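Trardale and Jovdale Family History Circle
Minutes of the September meeting

Present: Kelly Guerra (chair), Vanderleia Lins, Genivaldo Bragança, Silvana Godoy (minutes)
Apologies: Zuleica Quintana, who sent written notes on item 2

The meeting opened at 7:10 p.m.

1. Minutes of the last meeting
Accepted with one correction. Under the Anum ship lists, "confirmed" should read "suggested by Genivaldo." Genivaldo asked that his objection to the correction be noted. It is noted.

2. The Macedo line
Genivaldo presented his revised chart, which now runs from the Jovdale Macedos back through a Joseph Macedo of Anum to a landowning family of the same name two generations earlier. He believes this settles the question of Joseph's parents.

Kelly asked what document names them. Genivaldo said there is no single document. The case rests on the name, the county, and a land sale in which a Joseph Macedo bought 99 acres next to the older family. Vanderleia pointed out that the tax list for that district has three men called Joseph Macedo, two of them on it in the same year, and that the deed does not say which one bought the land. Genivaldo said the other two were probably the same man listed twice. Vanderleia asked how he knew. He said it was the simplest reading.

Zuleica's notes were read out. She has been through the Anum church register and finds a Joseph baptized in the right decade, but with a burial for a child of that name four years later. She does not claim it is the same child. She does say that nobody should be attaching descendants to him until it is ruled out.

Genivaldo said that 455 online trees give the parents as he has them. Kelly opened a good number of these before the meeting and could not find one with a source other than another tree. Several have the mother giving birth at age nine. The chair's view is that 455 copies of a guess are still a guess.

Agreed: the parents stay off the Circle's chart. Joseph will be shown as "of Anum, parents unproven." 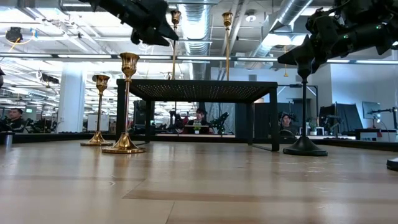
3. DNA results
Silvana reported on the two new kits. Both testers match a descendant of the older Macedo family, one at 99 centimorgans and the other at a much smaller amount that she would not lean on. Genivaldo took this as support for his chart. Silvana said the match could as easily come through the Lins side, where the same families married each other for several generations, and the tester has not filled in her mother's half of the tree at all. Vanderleia agreed, with some feeling, as it is her side.

Action: Silvana to write to the tester again and ask for her maternal grandparents. This is the third letter.

4. Cemetery index
Vanderleia has typed up 700 entries from the Trardale burying ground. Kelly asked how many were read from the stones and how many were taken from the old printed survey. Vanderleia could not say, as the earlier sheets did not separate them. The printed survey is known to be wrong in places, including one man buried before he made his will.

Genivaldo proposed putting the index online now and fixing it later. Kelly has never seen anything fixed later. After some discussion it was agreed to add a column for where each reading came from, and to hold the index back until the column is filled in.

Action: Vanderleia and Zuleica to recheck the north rows.

5. Offer from a research service
A letter was received offering to trace the Macedos to "noble origins" for a fee of $800, with a coat of arms included. Silvana asked whether any family had ever paid and been told there were no noble origins. The offer was declined.

6. Other business
The probate packets Kelly ordered have still not come. The clerk's office says they may be misfiled under Mercado. Genivaldo asked whether, if the packets name Joseph's father, item 2 would be reopened. Kelly said yes, if they name him, and if it is the right Joseph.

The meeting closed at 8:55 p.m. Next meeting at the usual time, Vanderleia to bring the tax list copies.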